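Flower cell notebook – January, week after the Grement order came in

Order is 2,362 mixed stems, artificial, sorted and trayed for their spring displays. Used to be a four-bench job and everybody hated it. Now two arms on one table and people feeding and checking. Writing this down quick before the second shift comes on, Khang Mai wants notes from the floor and not just the log.

Morning: blue hydrangea and red rose mixed together, loose leaves all over. White table stays, the gray one was awful under the lights. Trays at both sides.

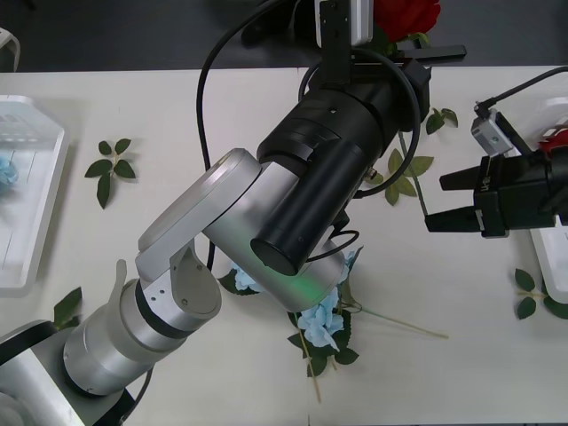 Both arms at the table, hydrangeas and leaf sprigs out for sorting.

Leaves are the trouble. A rose gets picked by the stem, fine. A loose leaf sprig lies flat and the fingers have to come in almost on the table. Phong Khổng lowered the approach by 2 mm and the morning got better after that. 107 leaf picks logged before lunch. Did not write down how many were re-tries, should of.

People side. This is what Khang really asked for so:
– hand sorting is gone from benches 1 and 2. No more wrist braces there, good.
– the job left over is laying out, watching, fixing bent wire, and deciding what counts as a reject. More standing than before. Ask for stools again.
– Phong used to be the fastest hand sorter in the building and now he teaches the cell. Says he misses the talking. With the old benches you faced each other, now you face the table and someone else is behind you.
– pay grade for "cell operator" still not settled!! Khang to bring it up with Hovitz people when they come for the service visit.
– break rota was built around the benches, doesn't fit anymore. Somebody has to cover the cell over lunch and it's been Phong every time. Not fair, change it.

Prelelness (the scheduling screen) keeps telling us we are behind. It counts from the old bench rate and knows nothing about changeover. Turned the sound off. Need to get the target changed, people look at that red bar all day and it gets to them.

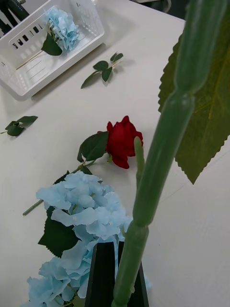
Flower cell, north bay – January, after lunch

Long stems next. The fat green jointed ones with the big sawtooth leaf. They're top heavy so where you grab matters, low grip lets the head end swing. Want to try gripping higher, above the first joint, Phong thinks the leaf will get in the way of the wrist view. Probably right. Try both tomorrow, same batch, write down which.

Hydrangea heads into the basket one at a time only. Stacking them flattens the petals and Grement sent back 238 from the last lot for exactly that – bench-sorted ones, for the record, before anybody blames the arms.

Spoke with Ngô on the phone re: petals. They supply the fabric heads and say steam will bring flat ones back. Asked for a sample batch to ruin.

Reject calls: we need one rule. Morning side passes a frayed petal edge, afternoon side bins it. 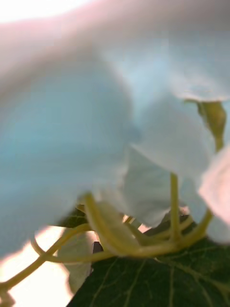

So a sample board by the cell, real pieces pinned up, pass on the left and bin on the right. Phong and one person from the other shift pick them together, so it isn't one side's rule. Khang signs it. No more arguing at handover.

Also handover itself: ten minutes was enough with the benches, isn't now. Whoever comes on needs to know what grip hieght we left it at and which bin is half done. Asking for twenty, paid.

To do:
stools
lunch cover rota
Prelelness target
sample board, need pins and a bigger board
tape for the loose cable tie on bench 2
call Ngô back about the steam thing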